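Chapter 5
Does Sorting Save Time?

Most books on storage say that sorting pays for itself. Few of them offer a figure, and those that do seldom explain how they got it. Jayanthi Poojary's warehouse study is quoted everywhere, yet it followed 2 packers for one February.

Take a small case. Red and green blocks share one bin, lying at all angles, and a second bin behind it is empty. Should the colours be parted? 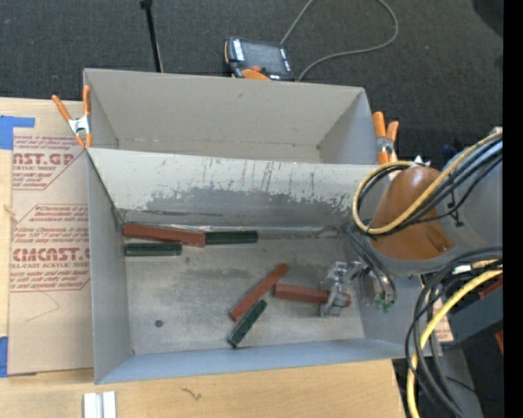

5.1 What the claim leaves out

Splitting the blocks takes work now. The saving comes later, if anyone ever asks for green alone. Before accepting the usual advice, find out how often that happens.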